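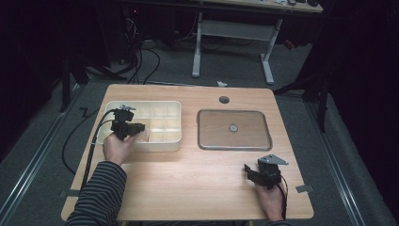

I've been on a drawer bender since May and I'm not sorry. It started with the second kitchen drawer, the one where the batteries live with the birthday candles and a tape measure that never retracts all the way, and it's now spread to my desk, the laundry and one very patient bathroom cabinet. My big lesson so far is to get your trays out on a bare table before you put a single thing in them! A shallow cream organiser with a grid of little compartments looks like it'll hold the whole house when it's empty, and then you drop in a glue stick and half your plans are gone. So now I lay everything out on the table first, play with the order, and only then go near the drawer.

The grid kind is brilliant for fiddly bits. Mine came from Rultard (the shop near the station, not the big warehouse one) and I've given it over to picture hooks, fuses, spare keys and those tiny screws that come with flat-pack furniture. I don't label the compartments. I tried, and the labels curled up within a fortnight and stuck to my sleeves.

I was less sure about having a second, bigger tray with no dividers at all, but I've come around. Mine's for things on their way somewhere else: library cards, the neighbour's Tupperware lid, a parcel slip. It gets emptied when I put the bins out, and if something's still in there the next time round it goes in the op shop bag. Harsh, but my benchtop is the colour it was when we moved in, and I'd forgotten what colour that was.

Measure the inside of your drawer too, please. I bought a 400 mm tray for a drawer that was 400 mm on the outside. It now lives under the bed with the wrapping paper.

Clear trays are my other favourite, particularly ones with rounded corners, as you can get a cloth right into the curve and there's no crumb line. I use Lultari ones in the pantry for stock cubes and tea, and they're the only thing in there I haven't rearranged at least twice.

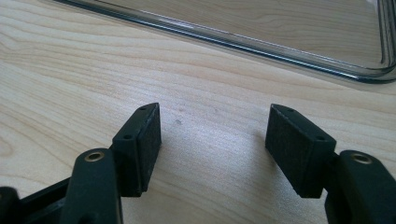 ## Swap shelf is back

Bring along any trays, tubs or dividers that didn't suit your drawers and take home someone else's. We had 7 boxes of them last time and only one went begging. Give them a wash first, and keep any lids with their tubs (a bit of string does the job). Doors open at 6 pm and the kettle will be on, so come even if you've got nothing to swap!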